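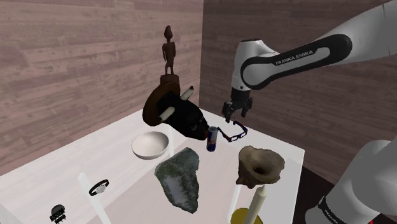 What happens to the discharge letter once a patient is told they can go home?
At Asthorpe Hospital it now gets written on the ward, beside the patient's bed, and goes to the family doctor and the pharmacy before the patient has packed. Until March it joined a queue in an office two floors down, and the queue was long.

Asthorpe halves the wait to go home

Ward staff at Asthorpe Hospital have cut the wait between "you're right to go" and walking out the door from 5 hours to a little over 2, and they're thrilled with it. So are the patients, going by the thank-you cards stuck up all over the tea room!

The work began on Nassar Ward, a general medical ward where beds turn over quickly. Nurse unit manager Maysoun Sabbagh and her team followed every discharge for a month, 129 of them, and wrote down the time at each step. The medical decision was usually made by mid-morning. The medicines were usually ready by lunch. The letter was what held everyone up, often until after 3 pm, and by then the transport desk had let the early bookings go to someone else.

"We'd all been rushing around trying to speed up our own bit," Sabbagh said. "Then we put the times up on the wall and you could see it from across the room. Everyone was waiting on the same piece of paper."

The fix was pretty simple. The junior doctor starts the letter during the morning round, the ward pharmacist adds the medicines list straight after, and the letter is signed before the team moves to the next bay. It meant a slower round - the first week was a bit of a shambles, Sabbagh admits - but the afternoons have opened right up.
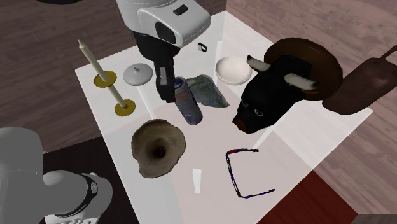
Robot arm over a crowded white tabletop.

Hatice Ersoy, who runs the improvement program across the hospital, has since taken the method to the surgical and rehabilitation wards. Together the three have sent home 653 patients under the new routine. Each ward has changed it to suit. Rehab writes its letters the afternoon before, and surgical has moved its pharmacist's start time forward to match the early round.

"I love that they didn't just copy it," Ersoy said. "They measured their own day first, and they found their own hold-ups. Rehab's was equipment, which we hadn't even thought about."

Emergency has noticed the difference too, with beds coming free before the evening rush, and its staff have asked to join the next round of training.

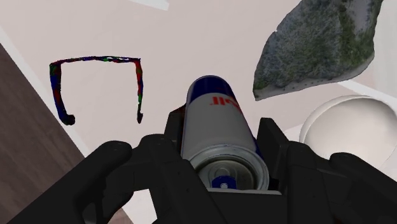
Next wards to start

Jimari Ward (children's) and Zollis Ward (heart and lung) begin timing their discharges next month. Staff who'd like to sit in on a morning round at Nassar can put their name down with the ward clerk. Rounds start at 8 am, and visitors are asked to stay until the last letter is signed.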